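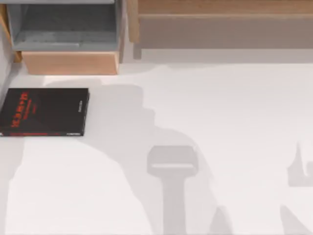
Figure 7.1 Simulated view from overhead: a book on the floor near a storage bin and a bench, with the shadow of a gripper to its right.

Chapter 7
What a Demonstration Shows

A company invites you to see its robot. You sign in, get a badge and a cup of coffee, and stand behind a strip of tape. A robot picks something up and puts it somewhere else. People clap. On the way out you are handed a folder, and by the time you reach the parking lot you have an opinion about the robot.

This chapter is about how little that opinion is worth, and how to make it worth more.

In Chapter 6 we looked at tests run by people who wanted to know the result. A demonstration is run by people who already know what result they want. There is nothing dishonest about that. A bakery puts its best loaves in the window. But a student who writes "the system can tidy a room" after watching a system tidy one room, once, on a day picked by its owner, has made an error that would be marked wrong in any other chapter of this book.

7.1 The Llewellyn open day

Our main case is an open day held in June 2024 at the Llewellyn building in Cunness, where a firm called Warnance showed its two-armed household system, Imadum. The author attended as an ordinary visitor and kept the handouts. The day had three parts: a talk, a session at a large screen where Imadum worked in a simulated room, and a short period for questions. Figures 7.1 and 7.2 come from the screen session.

The talk gave visitors one number to remember. Imadum, we were told, had completed 439 tidying tasks in simulation since February. The number was on a slide, in the folder, and on a banner by the door. It is a good number to practice on. Before reading further, write down what you would need to know before you could use it.

Most classes come up with the obvious gap first: 439 out of how many? The slide didn't say. When a visitor asked, the presenter answered that failed runs were "part of development" and were logged separately. A count of successes with no count of attempts can't be turned into a rate. It could describe an excellent machine or a very patient staff.

The second gap is harder to spot. What was a task? In the folder, "tidying" covered lifting an object, moving it, and placing it in or on a piece of furniture. One line of small print added that each of these could be scored as a task by itself. A single book put away might then count as one task or as 3. The folder didn't say which way the total had been figured, and the presenter did not know.

7.2 Looking at the room

Visitors tend to watch the robot. Try watching the room instead. Look again at Figure 7.1 and ask how much there is to get wrong. Apart from the one book, the floor in view is clear. There are no cords, no socks, no second book lying half under the first. A home with children in it will not look like this at any hour of the day.

Simulation makes this kind of neatness cheap. The people who build the room decide what goes in it, and every item they leave out is a problem the machine doesn't have to solve. They may have sound reasons for starting simple. The trouble comes when the simple room is described, in a talk or a press release, as "a living space."

Light deserves a thought too. Shadows fall across much of the floor in Figure 7.1, and to its credit Warnance had not switched them off. Shadows can confuse a system that relies on cameras. Whether they confused Imadum is a separate question, and a rendered shadow is only as good as the software that draws it. A visitor could not tell from the screen how close it came to the real thing.

The view also changed during the session. At some moments we looked straight down, and at others we looked from much lower, with furniture filling most of the screen.

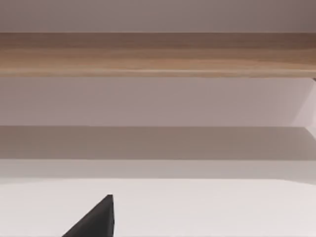 Figure 7.2 The same simulated setting from another view. The pointed tip of one gripper finger is visible at the bottom, with a wooden plank behind it.

Much of Figure 7.2 is plain surface. The finger holds nothing that we can see, and no book is in sight. From this picture alone you can't say whether the system was about to reach for something, had just let go, or was doing neither. At the open day, though, a voice was talking over the pictures the whole time, and the voice always knew. "Now it's lining up," it said, and the room nodded. Take away the voice and ask what you saw.

This is the most useful habit in the chapter. Keep two columns in your notebook. In the left, write what was in view. In the right, write what you were told. The author's own notes from Llewellyn filled a page and a half on the right and nine lines on the left.

7.3 Questions that were answered, and some that weren't

The question period was short, but it wasn't useless. Asked how many different room layouts Imadum had worked in, the presenter said 200, and offered to send a list. The list came a week later. It did hold 200 entries, of which 110 differed from another entry only in the color of the floor or walls. Whether a new wall color makes a new room is something you should be ready to argue either way.

Asked whether a visitor could choose the next object, the presenter said no. Asked whether the session was live or recorded, the presenter said it was "representative." Write that word down when you hear it. It belongs in the right-hand column.

None of this shows that Imadum works badly. The author left without knowing whether it did, and the rest of the chapter deals with how a visitor might have found out. We start with the simplest tool, the denominator.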